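Vollier Hand Unit: Gallery

The Vollier is a hand-held two-jaw gripper with its own camera, used to record table-top tasks for training robot arms. Eyerusalem Negash and Jaqueline Zavala have had one on review since August. The views below are from its camera, at the wide setting.

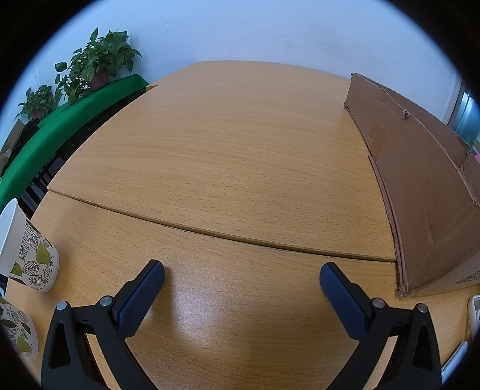 Supplied pads are dark blue with a crosshatched face, and the set costs 178 as sold by Tesfamariam, pads included. Spare pads come in packs of 6. Jaw screws should be checked after every 12 sessions — ours needed a quarter turn each time.

The lens bends straight table edges noticeably. Correction is done in the Droldale software, and raw files are kept. Clutter at the sides stays in view, so the working area needs less clearing than expected but the labelling takes longer. Soft toys, a pen and an earphone case make a fair mixed set for grip tests.

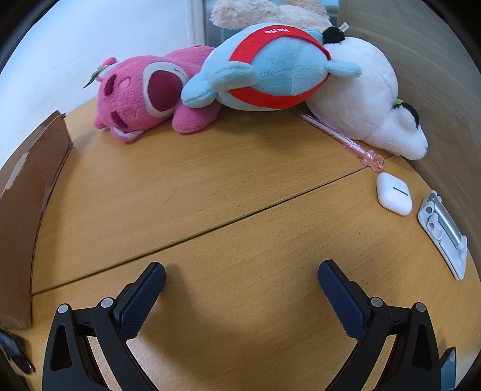

Reading time: 1 min

We logged 80 grasps per charge with the jaws opened fully between each. Plush is forgiving; thin items such as pens need a lower approach angle. The trigger spring is stiff for small hands, and Zavala would like a lighter one offered as an option.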